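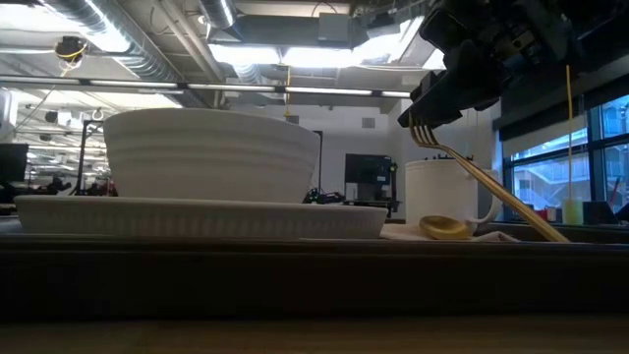 4.3 Working safely with the table-setting cell

Before you begin, please take a few minutes to read this section through, even if you have used the Gradov arms before. Most of the rules are small ones, and they soon become habit.

1. Look over the floor first. Anyone who isn't operating stays outside the black tape while the arms are powered, and that goes for visitors too — however keen they are to see the forks up close!

2. Follow each cable from the arm to its box with your eyes. It should have enough slack for the arm's full reach and no kinks.

3. Lay out the tray as shown on your task card. Crockery goes to one side and cutlery goes on the folded napkin, side by side, with the handles all pointing the same way.

4. Set the speed limit to 30 per cent for the first run with any new item. You may go up to 100 per cent once Bianka Tóth or Thijs Mulder has signed the card.

5. Say "arms live" in a good clear voice, wait for an answer, and only then press start. 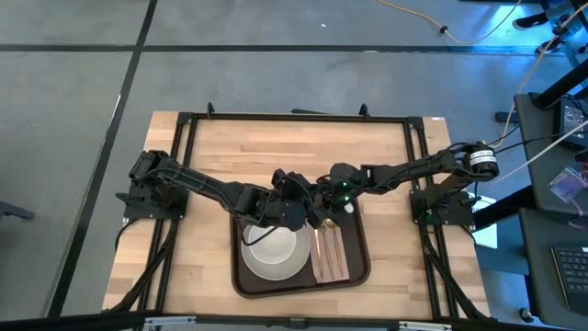 Figure 7. Both arms over the tray, with the grippers close together.

Note: When the two grippers work side by side like this, keep the Custa spacing check switched on. It will pause both arms if they come too near one another, and a pause is always cheaper than a new wrist.

CAUTION: Never reach in to straighten a fork or rescue a bowl while the arms are live. Press stop, wait until both arms are still, and then put things right by hand, taking all the time you need.

6. At the end of your turn, park both arms, switch off at the wall and write any chips or scratches in the Peeters logbook — even the tiny ones, please.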